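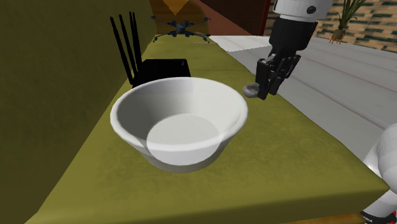
Issue 19, page 84

Jitley Serving Bowl, by Callula

Callula says the Jitley is chip resistant. We'd like to know what that means, as the spec sheet gives no test and the warranty leaves out chips. It costs $88, and for that you get a plain bowl and a care card. The "artisan glaze" comes in 2 finishes that looked the same to our reviewer, Ziad Kanaan. Shipping is extra.

Stock is listed at the Cleltden warehouse only. Returns must be unused, in the original box.

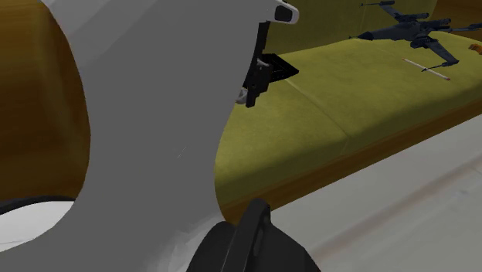 Can the Jitley go in the oven?
The care card says to keep it out of the oven, whatever the store listing claims.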